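FOR IMMEDIATE RELEASE

Gallegos Repair Fund Opens Second Round for Small Clothing Menders

June 4, 2023 -- The Gallegos Repair Fund will open its second round of grants to small shops and home businesses that mend everyday clothing. The fund will pay up to $3,000 to each of 14 applicants. The first round closed in April. 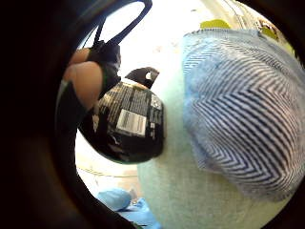
Grants can be used for sewing machines, thread, rent or training. Applicants must have been taking in paid work for at least one season and must post their prices where customers can see them. The fund has also rewritten its care guide after complaints that labels are hard to follow. Many products carry dense rows of tiny white print on a black surface, like the rounded item held in the fingers here, and the new guide uses large dark type on plain paper instead. It runs 40 pages and covers cotton, wool, denim and blends.
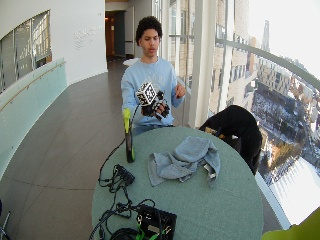

Printed copies will be mailed to every shop that applies, whether or not it receives a grant. Dakura, a thread supplier, is paying for the printing. Plastard will provide storage bins at cost to shops that ask for them on the application form.

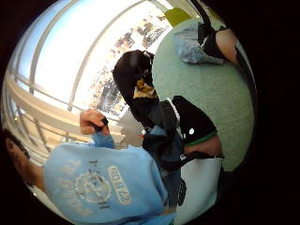 Work covered by the grants includes patching, hemming, zipper replacement and the re-stitching of collars and cuffs. Dry cleaning and dyeing are not covered. Shops that receive money agree to hold five free mending evenings over the following year, open to anyone who brings one garment. 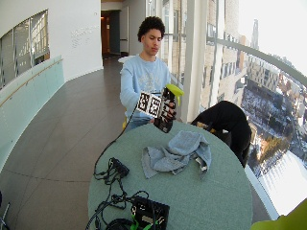 Turnel, a mending shop that received a first-round grant, said the free evenings brought in people who had never paid for a repair before, and that the paperwork took longer than it should have. The fund has since cut the final report to a single page.

Applications are available from the Gallegos Repair Fund office by mail or in person. Late forms will be held for the next round.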